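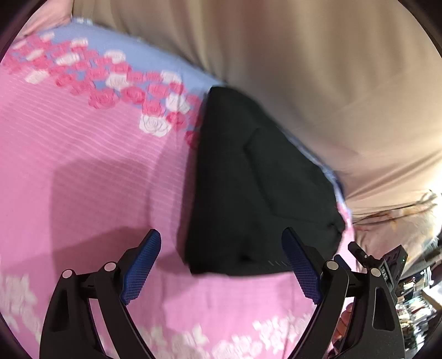

Who can take part in the Driltley groundwater survey?
Any household within the parish that draws water from a private well or borehole, whether you own the property or rent it.

Tomaszewski Environmental is looking for 40 households to take part in a year of water sampling near the former Grustlow quarry. The quarry was filled with construction and industrial waste before it was capped, and the existing monitoring points all lie on its northern side. There are 32 private supplies on our list to the south and east, but we know the list is out of date.

What you would do

Let a sampler visit once every three months, starting in February. Each visit takes roughly 200 minutes at the first appointment, when the well is measured and logged, and much less after that. You would also fill in a short form on how the water is used — drinking, livestock, garden or washing.

Tenants need written permission from their landlord. We can send a letter for this.

What you get

A copy of every result for your own supply, covering metals, nitrate and solvents. If a result is above the drinking water limit we will telephone you the same day we receive it. There is no payment for taking part and no charge.

Your address will not appear in the published report. Results will be shown by grid square only.

Who cannot take part

Homes on mains water only, and supplies that have been out of use for more than a year.

How to apply

Forms are at the Driltley library desk and the post office counter, or can be asked for by telephone during office hours. Please give the depth of the well if you know it. The closing date is January 31, 2026. Forms handed in at the library must be in the box before it shuts that Saturday.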